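Print this section
E-mail this article

4.2 Surface crusting and seedling emergence

Plots at Nanwood were sown in the second week of July, later than planned, after the seed drill was held up. Soil there is a silt loam, low in organic matter, and it seals fast under heavy rain. Kikia and Deng plots sit on coarser ground and were sown the same week. All three sites got the same millet seed, same depth, same row spacing. Relari was left out of this part — no rain gauge for the first month.

We counted emerged seedlings in the morning, before the leaves curled. A seedling was counted once the first leaf was clear of the soil. Half-emerged shoots were noted seperately and are not in the totals. In all, 2,014 seedlings were tagged across the three sites, of which 106 were lost later to cutworm and dropped from the growth data but kept in the emergence data.

Crust strength was measured with a hand penetrometer, flat tip, pushed in slowly between rows. Readings near stones were thrown out and retaken. One operator (Grethe Hauksdóttir) took every reading at Nanwood and Deng, so differences between those two sites should not come from handling. Kikia readings were taken by two field staff and are a bit noisier.

Results in short. Emergence was poorest at Nanwood and best at Deng. Straw mulch helped at Nanwood, did almost nothing at Deng. Breaking the crust with a light rake on the third day after rain helped too, but only if done before the shoots reached the underside of the crust. Raked later than that, plots did worse than untouched ones, with many snapped shoots. Farmers at Kikia told us the same thing before we had any data, and most of them do not rake at all after the fourth day.

Roughness matters as well. A cloddy seedbed holds water in the low spots and the crust there comes out thicker, while the high spots crack early and let shoots through. Seedlings on our rougher plots came up in clumps as a result. Fine seedbeds sealed evenly and gave an even but thin stand.

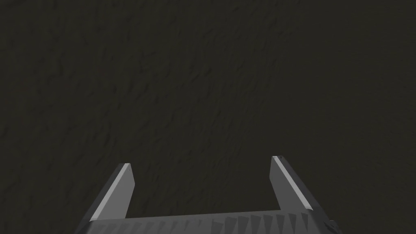 Figure 4. Uneven dark surface with small ridges and hollows (computer rendering).

We did not expect the mulch effect to fade so quickly. By the second heavy rain the straw at Nanwood had drifted into the furrows and the bare strips between had crusted like the control. A heavier rate, or straw pressed in with a roller, might hold. Neither was tested.

Seed rate was kept at 300 per plot throughout, so we can't say if thicker sowing would make up for losses. Local practice at Kikia is to sow thick and thin out by hand. Works, but it uses seed that many households would sooner keep. Some 1,000 extra seeds were set aside for a follow-up on on this point, and germination in the lab was checked before storage.

Effects on final yield are taken up in section 4.3.

Print this section
E-mail this article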